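Trillton Burger Station Set

I bought this for our June cookout and now it lives on the counter, so I figured it deserved its own page in the shop! You get the big cream tray with rounded corners, two long clear rails and the little clear holders that go with them.

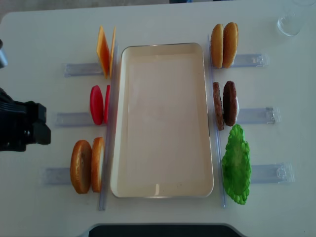 My favorite part is how everything stands on edge (cheese, tomato, buns), so you can grab a slice without peeling it off the one behind. The middle stays free for building. I do put mine together the same way every time, bottom buns closest to me, but that's just habit.

Tray and rails: 15 inches long
Weight: 4 pounds
Price: $148, shipped from our Goltmont store

Questions? Ask for Torquil Mowat.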